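Kusmont Park

Kusmont Park is a public park on the east side of the town of Dindon. It was laid out on the grounds of a former brickworks and is kept by the town council. The park has an area of 430 hectares.

Paths

The main walking route was designed by Mererid Prothero and is 1,458 metres long. Cycling is permitted on it, but horses are not.

Paved paths in the park 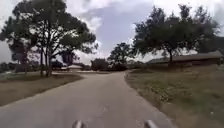
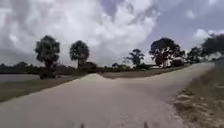
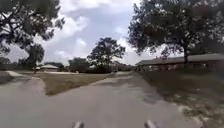 See also

Steklow Gardens
Brickmaking in Dindon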